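Fenwood Bowls and Racks – read me first

Hello! I keep this folder for anyone who wants pictures of ordinary crockery going in and out of a dish rack. It started as a side folder of my Brovier kitchen set and got too big for it, so now it has its own page.

What's in it: bowls mostly, a few plates, one black rack with a drip tray and a wire part at the back. I like mixing plain colours with patterned ones (yellow next to a dark leafy pattern, orange on white, that speckly mosaic one I'm very fond of) and starting with the bowls out on either side of the tray. 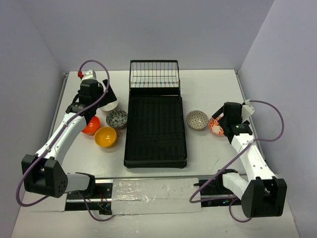

Folders are named by session, then by crockery type. There are 11 sessions so far. Sessions 2 and 8 have the lights set differently, so leave them out if you're matching colours – the greys go a bit lilac. Glossy glazes are a pain for the same reason.

Labels are in plain text, one line per item: colour, pattern, where it ended up. I write "orange-red" for anything between tomato and brick, sorry if you're fussier than me! Plates get an extra word, "upright" or "flat". If a plate is leaning on the wires I still put upright.

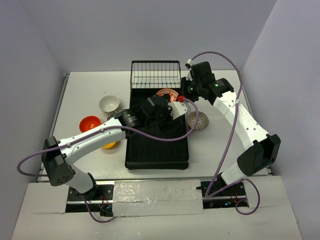
Page last changed: Saturday, May 17, 2008

Still to do: cups (the handles catch on everything), and the Gullmont saucers once I've unpacked them. The Halás list uses my old pattern names, so check names.txt before you merge the two.

Use it for whatever you like, just keep this file with it.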